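Notes pour l'intervention sur les essais de voitures diesel d'occasion, version 11/28/18

**Ouverture (2 min)**
- Rappeler le sujet : ce qu'un essai routier dit encore d'une voiture quand elle change de mains.
- Le parcours Pulgate sert de base. 81 km, moitié voie rapide, moitié départementale.
- Ne pas refaire l'historique du diesel.

**Consommation**
- Donner le chiffre d'abord : 963 km sur un plein avec la berline Aston, relevé à la pompe.
- L'ordinateur de bord annonçait mieux. Le dire, sans s'étendre.
- Pneus hiver montés en janvier : consommation en hausse, à préciser si la salle demande.

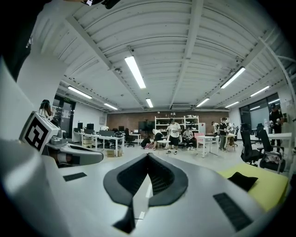

*À l'atelier Clornach.*

**Filtre à particules**
- Trajets courts : la régénération s'interrompt, l'huile se dilue.
- Demander les factures, regarder les dates de vidange.
- Compter environ 26 minutes de voie rapide avant de brancher la valise Shih. Lire la valeur de suie, la noter tout de suite.
- Passer vite sur l'additif.

**Boîte automatique**
- Essai à froid, puis à chaud, même côte.
- À-coup entre deuxième et troisième : vidange de boîte à négocier.
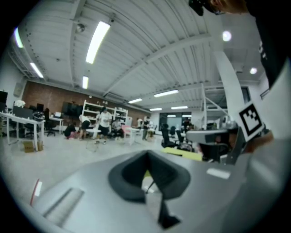 Clornach trouve le parcours trop clément et voudrait y ajouter de la ville, au moins une demi-heure de bouchons. Répondre que c'est prévu pour la prochaine série.

**Questions**
- Vignettes et zones à circulation restreinte : renvoyer au document distribué.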